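Re: [muda-users] wrist depth dropouts and planner refusing goals near walls

On Thursday a list member wrote:

> We have upgraded to the new Muda perception node and since then the planner
> rejects nearly every pre-grasp pose within reach of a plain wall or panel.
> The log says "goal in collision (unknown)". Nothing is there. Rolling back
> the Kokeck driver makes no difference. Lowering voxel_min_hits to 2 helps a
> bit but then we get ghost voxels floating in front of the fingers. Is this a
> planner bug or should we be looking at the camera?

Neither, I think. It is the way the two packages now disagree about what a missing depth reading means.

Before the upgrade, a pixel with no valid depth was dropped and the voxels along its ray kept whatever state they had. The new node marks those voxels as unknown once they have gone unrefreshed for longer than unknown_after. The planner has always treated unknown as occupied when it checks a goal, though not when it checks the path towards it. You were getting away with it because stale free space was never aged out. Now it is.

A plain pale surface gives the stereo matcher very little to work with, so the rays that land on it come back empty. If the wrist camera sits still in front of one while the planner is thinking, the free space you had cleared expires and the goal goes with it. The arm is usually parked at exactly that moment, which is why it looks like a planner fault.

You can confirm this without moving anything. Turn on the state overlay and watch the unknown count while the arm is stationary. On our cell it sat at 771 voxels in the goal region after the timeout and close to nothing before it. If yours climbs in a single step, you have the same problem. If it climbs gradually, look at your timestamps first, as a lagging transform gives a similar symptom.

The ghost voxels are a separate matter. The self-filter masks the fingers using the gripper mesh, and the mesh shipped in the Niltov description package is a solid wedge with no openings. Ours has cutouts near the tip. With the solid mesh, anything seen through the openings is thrown away as "self", and with a tight mesh the edges of the openings leak. Dropping voxel_min_hits lets the leaked points through, so you have swapped one fault for another. Put it back to 4.

What we run at present:

unknown_after: 11
voxel_min_hits: 4
self_filter_mode: mask
goal_unknown_policy: warn

The timeout is in seconds. The policy setting is the one I would be careful with. With "warn" the planner accepts a goal in unknown space and writes a line to the log, so you need some other check before the last approach. We use the path checker from the Rezaei branch, which asks for a second look from a pose tilted away from the surface. Without that, leave it on "reject" and put up with the refusals.
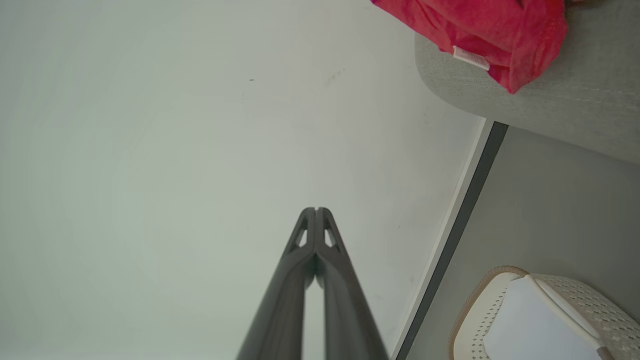
The second look only has to bring in enough edges and texture for the matcher to lock on to. A trim line, a bit of cloth, the rim of a basket will all do. The node then fits a plane through the good points and fills the empty region, provided plane_fill is on and the good points lie on the same surface. It will not extrapolate across a depth step, and it should not. Points on a basket say nothing about the panel beside it, but they do help the pose estimate settle - the two effects are easy to confuse when you read the log.

Two open questions from my side:

- Should unknown_after be paused while the arm is stationary? I have a patch which does so, but it assumes nothing else in the cell moves. I am not keen to make it the default.

- Could the planner report how many voxels were unknown and how many were occupied when it rejects a goal? The present message is the same for one as for several hundred.

If you can post a log with the overlay on, covering the parked period and the rejected goal, I will run it against the patch. Please include the transform topic, the last one we were sent did not have it.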